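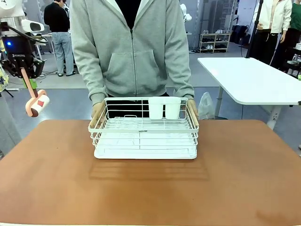
*Brown tabletop, indoors. White wire rack with two utensil cups.*

**Ikby tailings and process water: walk-round checklist, September**
Inspector: Myrtle Blackwood. Site contact: Sølve Dahlgren.

- [x] **Return water line, thickener to plant.** No leaks found. The flow meter reads 487, same as on my last visit and the visit before. I'd like to see that number move once before I believe it.
- [ ] **Decant pond freeboard.** Marker post is readable down to 80. Below that it's mud. Clean it or replace it.
- [x] **Spill kits, Macapagal haul road.** Present and sealed. Two tags unsigned.
- [ ] **Recycled water share.** The board by the gate says "zero fresh intake." The intake log shows 190 cubic meters for the month. Sølve says this is potable only. Show me the split, please.
- [x] **Diesel store bunding.** Dry, drain valve locked. Fine.
- [ ] **Dust suppression.** The Diva unit was running when I arrived at 9:40 and off when I walked back past it. Need run hours from the controller. A verbal "all shift" won't do.
- [ ] **Seepage wells, Virnidton side.** Well 3 cap missing. Samples were taken from it anyway, so I'm treating those results as doubtful. Resample.
- [x] **Reagent labels.** All legible.
- [ ] **Topsoil stockpile.** Listed at 3,000 cubic meters. No survey attached, and it looks small to me. Who measured it?

**Comments:** The sustainability plan reads well, but half of its targets have no baseline. Open items stay open until I get paperwork. Sølve to send the intake split and controller hours first; the well cap can be fixed with a trip to the stores.

M. Blackwood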